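Night feeds, take two

May 27, 2025

So my last post on sleep got more comments than anything I've ever put up here, and most of you wanted to know the same thing: did we ever drop the 2 a.m. bottle? Yes! Sort of. Let me back up.

When our daughter was six months old she was still waking twice a night and draining a full bottle each time. Our pediatrician wasn't worried. She was growing fine, she was happy in the daytime, and I was the only one in the house who looked like a zombie. But he did say we could start to cut back slowly if we felt like it, and boy did I feel like it.

I tried an app first. It's called Tutix and you log every feed, nap and diaper in it. I made it to 823 entries (I know) before I figured out that I was spending more time typing at night than feeding. It did show me one useful thing though – she was taking way more milk between midnight and five than she was all morning. No wonder she turned her nose up at breakfast.

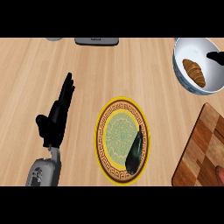
So we started with the first wake-up. She'd been getting 200 ml, and every other night we took a little off, until it was barely worth warming up. The first few nights were easy. Then came a rough patch where she'd finish, look at me, and yell. My husband took those shifts, bless him, and I lay in bed with a pillow over my head feeling like the worst mother in Birkarmont.

It took 12 nights to get rid of that one bottle. I was hoping for four, ha. And then she got a cold and we went right back to feeding her whenever she asked, and I refused to feel bad about it. Once her nose cleared up we picked up again where we'd left off and it went much faster the second time.

The other thing that changed was daytime. She started eating real amounts of oatmeal! And mashed sweet potato, and the plain yogurt from Đorđević, the little grocery on our corner (they sell out early, so go before ten). I also switched her to a Natis sleep sack around then, the thin one for warmer weather, and I couldn't tell you if it did a thing, but she looks adorable in it.

She still wakes up at five. I give her a bottle, she goes back down until almost seven, and I'm leaving that one alone for now. Maybe over the summer. If you've dropped the early morning feed without ending up with a kid who starts her day at five, please tell me how you did it, I read every comment.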